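Plukham, December 27, 2018 – Delonholm today published version 2 of Ena, its good practice guide for robot grippers that handle household products. The guide sets rules for grip force, finger condition and label contact, and it draws on 866 logged picks at the company's Bragança site.

Version 2 adds a section on filled plastic bottles. Fingers should close on one end of the bottle where possible – as on the orange one at the end of this release, where most of the printed label stays in view. The guide is free to download.
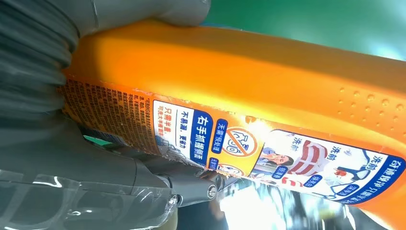
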